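Printing silver on things that stretch
Speaker notes, April evening talk, Plestden Library series
Talk by Rozália Oravec

(Wait for the door to close. Water. Mic check with Thanasis.)

Good evening, everybody, and thank you for coming out, especially those of you who sat through the parking. I'm Rozália, I work on inks, and by inks I mean the kind that carry electricity. I've been doing it long enough that my kitchen towels have silver on them, and my mother has stopped asking.

I want to start with a bandage. (Hold up the plain one first, then the printed one. Pass both to the front row, ask for them back!) The second one has a line of silver ink on it about as wide as a pencil mark. If you pull it gently, the resistance goes up, and if you let go it comes most of the way back down. I'd like you to hang on to that phrase, "most of the way," because it's where I have spent the past several years of my life.

SLIDE 2. Why stretching is hard
Metal on a soft surface behaves a lot like dried mud on a rubber boot. Bend the boot and the mud cracks. What we do, and plenty of other groups do it too, is mix tiny flakes of silver into something rubbery, so that when the line is stretched the flakes slide over each other and keep touching. Some of them stop touching, of course. Then the electricity has to find a longer way around, a bit like me driving here tonight.

(If people laugh, let them. If they don't, go on to the flakes.)

SLIDE 3. The heat problem
Most inks like ours want to be baked. An oven at a nice high temperature drives off the solvent and gets the flakes to settle in against each other. Soft plastics don't care for that at all. The film we buy from Ferkico starts to curl at 116 degrees Celsius, and we learned this by curling a great deal of it. So everything we do has to happen at 90 or under, and at 90 the old recipe gave us a line that looked lovely and conducted very poorly.

Roksolana Harasym, who shares my bench, had the idea of changing the solvent and leaving the silver alone. I was against it. I want that on the record, and so does she. She tried four blends, and the third one, which we now call Drosside in the lab notebook, dries slowly from the bottom up. The flakes have time to lie down flat before the top skins over.

(Draw this on the board, don't rely on the slide. Bottom layer, flat flakes. Top layer, still wet. Use the blue marker, the green one is dying.)

SLIDE 4. What we measured
We stretched each strip by a fifth of its length, let it go, and did it again, 2000 times over. With the old ink, the line gave out at cycle 647 in our best sample, and I'm embarrassed to tell you what it was in our worst. The Drosside strips all made it to the end. Their resistance had drifted up by then, and I'll show you the curve, which is a bit lumpy in the middle. Vangelis Koutsoukos thinks the lump is the clamps slipping. I think it's the ink. We have a small wager on it involving baklava. 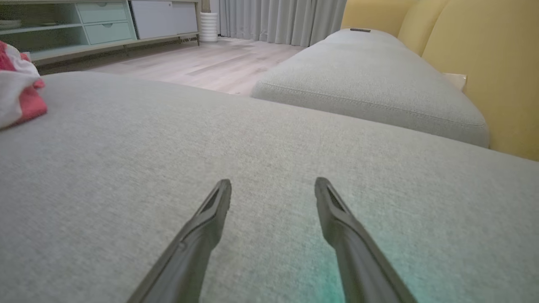

Now, stretching in one direction on a nice clean machine is a kind thing to do to a strip. A wrist or a knee twists and sweats and rubs against a sleeve. So we're doing twist tests next, and then salt water, and after that the wash test, which I dread.

SLIDE 5. What we don't know yet
Please slow down on this one, Rozália, you always rush it.
We don't know how long the ink keeps in the jar. Our oldest batch still prints, but it needs a good stir and some patience. We also don't know whether it can go through a fast commercial printer. Melahat Sezer at Zaugg has offered us an afternoon on theirs, and I'm very grateful, and a little scared of what we'll do to the rollers.

And silver costs what it costs. We've tried swapping part of it for copper. Copper tarnishes, and the lines go brown and sulky. I have one here if anyone would like to see it afterward.

SLIDE 6. Thanks, and questions
Thank Roksolana (make her stand up), Vangelis, Melahat, and Thanasis Kokkinos for the projector.
If somebody asks about skin safety: the silver is sealed under a clear top coat, and we have not tested it on people. Say so plainly.
Get the bandages back.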